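# Leveling Cooking in Skurkitero without losing your mind or your savings

*Last updated May 10, 2025. Works on the current Donis server build. The old Nishimura client had different recipes, and I'm not going back to check.*

Cooking is the skill everyone in Skurkitero picks up by accident. You loot a fish, you stand near a fire, and a window pops up to tell you that you're now an Apprentice. Most players stop there. The rest of us would like the Banquet recipes, which hand out the best party buff in the game and smell, according to the item text, "of wet saddle."

This guide gets you from zero to 300, the current cap.

## Before you start

- Bind at the inn in Baninton. The stove, the grocer and the bank are all in the same square, and you'll be walking between them a lot.
- Bring 1000 silver. You can do it with less if you fish for everything yourself, but that's a lifestyle and I can't help you with it.
- Empty your bags. All of them. Yes, the holiday hats too.
- Turn off auto-sort in the options menu. It treats raw and cooked fish as the same stack until you try to sell one. 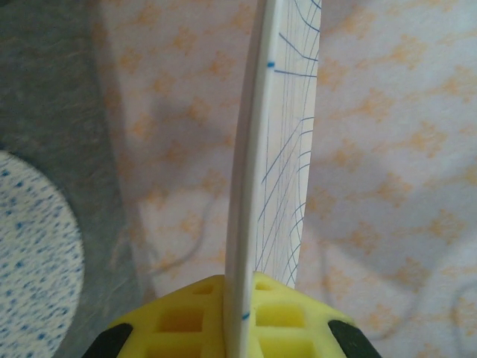

*Blue lines on white.*

## Step 1: Apprentice

Buy flour and river salt from the grocer and make Hard Biscuits. Keep making them until the recipe name turns gray. Don't sell the biscuits. They're worth nothing, and a quest later on wants a stack of them for a sailor who insults you while he eats.

When biscuits go gray, talk to the innkeeper twice. The first conversation is about his knee. The second one gives you Onion Broth.

## Step 2: Journeyman

Broth is the slow part. Each pot takes 15 seconds, and moving cancels it, and so does being waved at if you have emote replies switched on. Switch them off under Social, then Automatic Gestures, and click Apply before you close the window. The X in the corner throws your changes away without asking.

Queue up as many pots as your onions allow and go do the dishes. If you get a "Burnt" result, keep it. Burnt Broth is an ingredient in Miner's Stew, where it's described as "traditional."

Miner's Stew should carry you to the Master trial with ingredients to spare. If the grocer runs out of onions, change channels. Stock is per channel, though the shop window won't tell you so.

## Step 3: the Master trial

The trial sends you into the cellar under the inn with a timer and an oven that bites. You have to serve 12 guests before the timer runs out, and they order from the whole recipe book, including things you haven't thought about since Step 1.

1. Learn every vendor recipe first. A guest who orders something you don't know still counts as a guest.
2. Put your recipes on the hotbar. The search box is disabled in the cellar, for atmosphere.
3. Serve the soups first. They go cold, and a cold soup has to be cooked again.
4. Hit the oven with the ladle when its eyes turn red. Any weapon works, but only the ladle doesn't cost durability.
5. Collect your apron from the chest *before* you take the stairs. The stairs are a loading screen and the chest doesn't survive it.
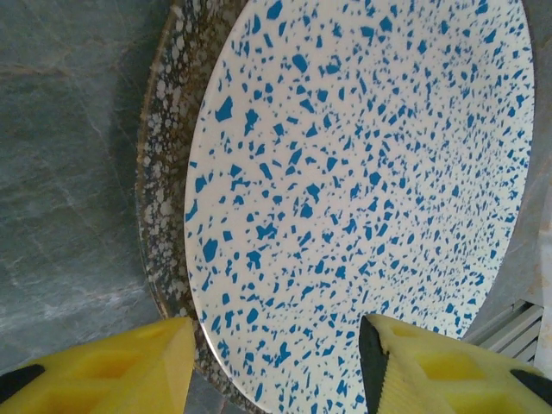 One reader wrote in to object to the third item, saying soups only go cold if you set them on the counter, and that holding them in your bag and serving straight from there gets you through the trial with the desserts first. I tried it on an alt and it does work. I still prefer soups first, mostly out of spite, but if you keep timing out near the end, give the bag method a go.

## Step 4: Master to cap

Now you can make Glazed Eel, which is expensive, or Feast Bread, which is dull. Make Feast Bread. Eel prices triple every October when the harvest event starts, so if you've been hoarding any, sell it then and buy your flour with the proceeds.

The Banquet recipes unlock at the cap, but they don't appear by themselves. Log out fully, log back in at Baninton, and check the mailbox by the well. If the letter isn't there, your inbox is full of auction receipts. Delete a few and relog.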